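Clearing the Sofa in 15 Minutes

Our sofa collects everything. Shopping gets dropped there, then the post, then whatever came out of the dryer, and by the weekend there's no room left to sit! I've tried plenty of ways to deal with it, and the one I love most is also the quickest. Set a timer for 15 minutes and sort by where things live, so you only walk to each room once.

Start with the cloths and towels. They take up the most space, they fold fast, and you get a big patch of seat back right away (so satisfying).
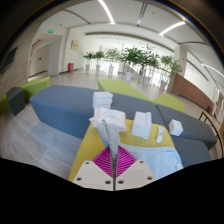 Hanging loops are my favorite small thing in the whole linen cupboard. A row of hooks inside the door holds far more than a shelf does, and you can grab one cloth without toppling a pile. A fuzzy gray cloth with a little teal-gray loop like this one goes straight onto a hook, no folding at all, while a plain light blue towel gets folded in thirds and goes on the shelf. If yours came without loops, sew on 100 mm of cotton tape, doubled over. Vratislav Slanina wrote in last November to suggest old shoelaces, and they work beautifully!

Boxes come next. Open each one before you move it, flatten the empties, and stack the full ones with the biggest at the bottom. Soft packages go on top, where they won't get squashed.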